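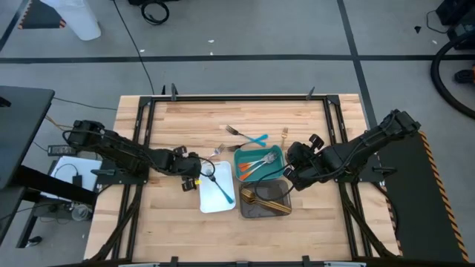 Gradham Workshop: progress report on the open day grant

Prepared for Prendley by Rizwan Mirani

The open day went ahead on Sat 3 October as planned. Doors opened at ten and we closed at four. This report covers the demonstration your grant paid for and the money left over.

What we showed

The main demonstration was cutlery sorting with the two-arm table. Visitors saw forks and other cutlery being picked up from the wooden top and put into trays. Ognjen Nikolovski ran the table all day and gave a short talk at the start of each session. We had planned 3 sessions and added a fourth after lunch when the queue built up. Each one lasted 25 minutes, with time for questions at the end.

We chose cutlery for two reasons. People know what a sorted drawer should look like, so they can judge the result for themselves. It is also hard work for a gripper — forks lie across each other, and thin metal handles are awkward to lift off a flat surface. Coloured handles help visitors at the back follow which piece is being moved.

What went well

Places were limited to 30 people a session and all of them were taken. The questions were better than we expected, mostly on speed, safety and what happens when a fork is dropped. Two teachers asked whether we could bring something similar into school. Swati, who handles our bookings, has their details and will reply this month.

What did not

The second session started late. One arm had to be restarted and Ognjen wanted to check it before letting people in. Picks from piles were slower than picks of single pieces, and several had to be tried again. The talk could also be heard only by the front rows, and we should hire a microphone next time.

Spending

Doltex delivered the spare gripper fingers in September, within the price quoted. Printing came in under budget. The remaining money is enough for the microphone hire, if you are happy for us to use it that way.

Next steps

Ognjen will work on picking from piles before the next demonstration. We would like to hold it in the spring and will send dates once the room is confirmed. Please let me know about the microphone by the end of the month.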